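Do RFID blocking wallets do anything, or is it a con?

Asked in Money & Everyday Security
Aug 14, 2023

My old wallet has given up at the fold and I'm looking for a new one. Every single listing I click on says "RFID blocking" as if it were a legal requirement. The one I liked best, a plain bifold from Trevaskis, comes in two versions that look identical to me, and the blocking one costs 14 pounds more. The man on the Greken stall at our market told me thieves walk through train stations with a reader in their bag and empty people's accounts through their trousers. He was selling the wallets, so make of that what you will.

I've had contactless cards for years and never lost a penny that way, and neither has anyone I've asked. Is there something in it or am I being sold a bit of foil? I carry two bank cards, a driving licence and a library card.

3 answers

Answer by Hendano
Marked as helpful

Mostly foil, in my view, though the foil does work as foil.

Contactless cards talk to a reader over a very short distance, a few centimetres in normal use. Somebody with better kit may stretch that a bit, but they still have to get close to you and hope you haven't got two cards sitting on top of each other, as the signals can get in each other's way. You'll have seen this at a ticket barrier when it moans at you to present one card only.

Suppose they manage it. What they get is normally the card number and expiry date. They don't get your PIN, and they don't get the three digits on the back. To take a payment there and then they'd need a working merchant account, which has a name and a bank attached to it, and there's a cap on each tap. Compare that with buying a list of stolen card details online from the comfort of a chair. I know which I'd pick if I were a crook.

I went looking for real cases of people being robbed this way in the street and found a lot of wallet adverts, a few demonstrations by people who sell security products, and very little else. Perhaps I looked in the wrong places.

What I would look at before you buy is the wallet itself. Mine's a two-tone one and I chose it on the stitching.
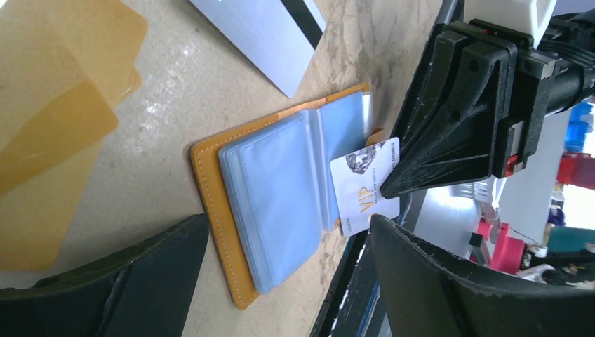
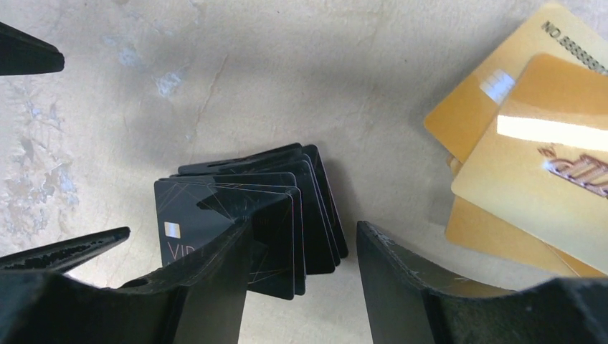 Check the fold first, as you've already found out. Cheap ones have the outer and the lining glued together there and they part company. Run your thumbnail along the seams. If a thread lifts in the shop it'll be hanging off by April. Then try your own cards in the slots, all of them, and see whether you can get one out again without using your teeth. Shops hate you doing this. Do it anyway.

If you find two you like equally and one happens to block signals for the same money, fine, have that one. I wouldn't pay extra for it. And "genuine leather" on a label tells you next to nothing about quality, so I'd be just as suspicious of that.

Answer by Rochelle Whitcombe

I agree with most of that but not all. My husband's blocking wallet was 65 pounds and I thought it was daft, but it does stop his office pass opening the door, so something in it is doing a job. He now has to take the pass out every morning and has left it on the bus once already.

You can test one at home if you're curious. Put your card in, close it, and try paying for a pint of milk by tapping the whole wallet on the reader. If it goes through, you've been had. Some only block on one side, so turn it over and try again.

The thing I would do is switch on payment alerts in your banking app. Costs nothing, and you'd hear about any odd payment straight away however it came about. I had one go off for a gym I'd never heard of and my card had not been tapped by anybody, it was somebody typing the number into a website. No wallet would have stopped that.

Answer by Venus

Just wrap it in tin foil, works the same. My brother in law did it for 13 years. Also don't keep more than 500 quid in cash on you, I don't care what wallet it is.

Comment from Hendano: Were contactless cards something he had for all of those 13 years? And who is carrying that much cash about?

Comment from Venus: He had the foil anyway.

Comment from the asker: Thanks all. Going for the cheaper Trevaskis and I've turned the alerts on. Didn't know about the office pass thing, that would have driven me mad as I use one too. Will have another look at the fold before I hand over any money, the photos on their site don't show it open.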